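Setting Up the Kos Two-Arm Bench Kit for Kitchen Sorting: Notes and Tips

Filed under: Workshop and Kitchen Automation

The Kos is a bench kit from Grutwood: two small arms, two grippers, a control box and a bag of fasteners. It is sold for light sorting and packing jobs, and the seller's page leans heavily on produce. I have run one since April. These tips cover setup, objects, bags and upkeep, in the order I wish the manual had used.

Mounting

Bolt both arms to the same rigid strip before bolting the strip to the table. If each base is fastened on its own, the spacing drifts as the screws settle and the stored positions drift with it. Tighten in two passes. The manual skips the second pass, and the left base on my unit took another quarter turn the next morning.

Check the table for level with the arms folded. A table that rocks even slightly will shake when both arms move at once. Felt pads make this worse. Use thin rubber.

Leave the cable slack at the elbow and shoulder. The supplied cable is long enough to form a loose loop at each joint, and it should stay that way. Tying it flat along the links looks cleaner and will pull the connector at the wrist on a full reach. One hook-and-loop tie per link is enough.

Keep the boards away from the sink side. They ship without covers.

Choosing practice items

Start with toy produce. It does not bruise, it keeps its shape for weeks, and a dropped piece costs nothing. Mix shapes early. A basket holding only round items teaches you very little about how the grippers behave on a cucumber or a bunch of something on a stem.

Low baskets work better than bowls. The wrist housing is bulky and needs clearance on all sides, and a high rim forces the arm to come in from straight above. A rim with holes also gives you something to clamp or tie to the table if the basket slides.

Pile height matters more than pile size. Two layers is a sensible limit at first. Anything wedged under a larger piece should be the last thing you ask for.

Remove cloths from the reach area unless the job involves a cloth. The fingers catch fabric easily and the stock software does not stop when they do.

Bagging

Bagging is the job most buyers want and the one that takes the most patience. Clear zip bags are fine, provided the top stays open. A bag that stands by itself saves an arm. Fold the bottom flat, drop one heavier item in by hand, and let that item hold the base down. Printed bags are easier to work with than plain ones, as the marks help you see where the near wall is.

Set the approach height at the bag opening, then add the length of the item. Going in lower pushes the front wall over. Place the bag beside the basket, on the side of the arm that will fill it, so neither arm has to cross the other.

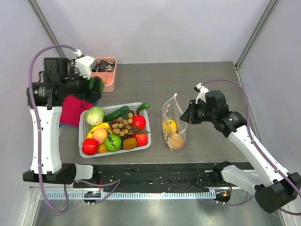

Dušan Vidmar wrote in to disagree about speed. He runs his Kos at the second-lowest setting for everything, bags included, and says the lowest setting makes the joints stutter, so a fruit is more likely to swing against the bag and tip it. He also sets a short pause above the opening before release. I tried his pause and kept it. I am less sure about the speed — my joints run smoothly at the bottom setting, and his unit may have the older firmware.

Grippers

The white finger pieces are the wear part. A replacement pair from Grutwood is $13 and goes on with two screws. Wipe them with a damp cloth and plain dish soap. Alcohol left mine slightly tacky.

For smooth items such as apples, a strip of thin silicone on the inner face helps. Trim it flush. Overhang catches on bag edges and on leaves.

Do not increase the grip force to fix a slipping item. Move the contact point closer to the middle first.

Upkeep

Run the homing routine after every power cut. Check the base screws once a month. Dust collects in the slots at the front of the table, and a soft paintbrush clears it faster than a vacuum.

Log your failures by item. Over 131 bagging attempts I had 89 that needed no help from me, and most of the rest were long items that hit the rim of the bag on the way in. Turning the cucumber upright before moving it fixed the larger share of those.

Price and support

The add-on service plan, run by Delleo, is $139 a year and covers motors but not boards. I bought it and have used it once, for a noisy wrist motor. Shivam Shukla at the support desk answered within a day and sent the part with clear fitting steps. Buyers with basic tools could skip the plan.

The kit suits a patient user with a spare table. It is slow, the manual is thin, and the mounting hardware is better than the software.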